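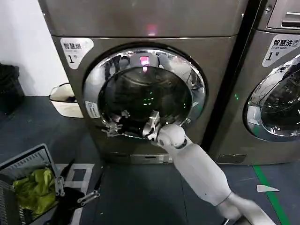 Dryer 1, gripper on the lower rim of the door. Washer 1 to the right.

Thread: Budgeting a second laundry cell, arm or auto-open doors?

dkessler_ops
Planning next year's equipment request and need a sanity check. Current cell is one washer, one dryer, one white arm. I want a second cell in January. Vrabec quoted the arm and controller as a package. Omia quoted powered door kits for the machines at 4,000 per door, installed. With door kits we could drop to a simpler loader. Which line would you cut?

plorurlow_tech
Neither until you have a torque number. Porthole doors are heavy and the latch release is the peak load. The swing after that is small. Put a pull gauge on the rim and take 16 readings per door. If the peak is inside 60 percent of the wrist rating, the door kit buys you nothing.

hal_m
Disagree. Peak load isn't the cost driver, finger wear is. Polished chrome is a poor grip surface and you are hooking it at an angle. We replaced finger linkages every 5 months on a similar job. Add spares to the arm quote and compare again.

dkessler_ops
Vrabec's quote has one spare finger set per year. Linkage wear isn't in it.
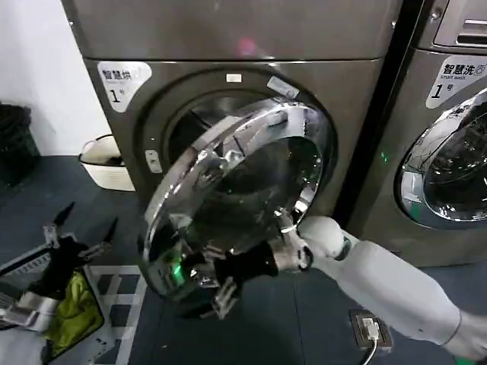
The other item missing from both quotes is floor space. The door needs its full swing, the basket has to stay within reach of the other hand, and the forearm comes in from the right across the front of the washer. I can't load the washer while the dryer door is being handled. On paper the two machines run in parallel. In the schedule they don't.

hal_m
Then you are buying cycle time. Powered doors would take the arm out of that conflict, at least for opening.

plorurlow_tech
Only for opening. It still has to reach into the drum, and it will stand in the same spot to do it. Spacing the machines farther apart is cheaper than two door kits. Get the floor outlet locations on the drawing before you move anything, electrical will be a separate line.

Zuzana Krajčí
We priced this for the Nenell site. Door kits lost on service terms: 11 weeks lead time on a replacement actuator, and the manual latch was removed during the retrofit, so a failed kit meant a dead machine. Ask Omia whether the manual latch stays.

dkessler_ops
Asked this morning. It stays on the washer kit, not on the dryer kit. Dropping the dryer kit from the request. Will post pull readings when I have a gauge.

hal_m
Post the finger hours with them.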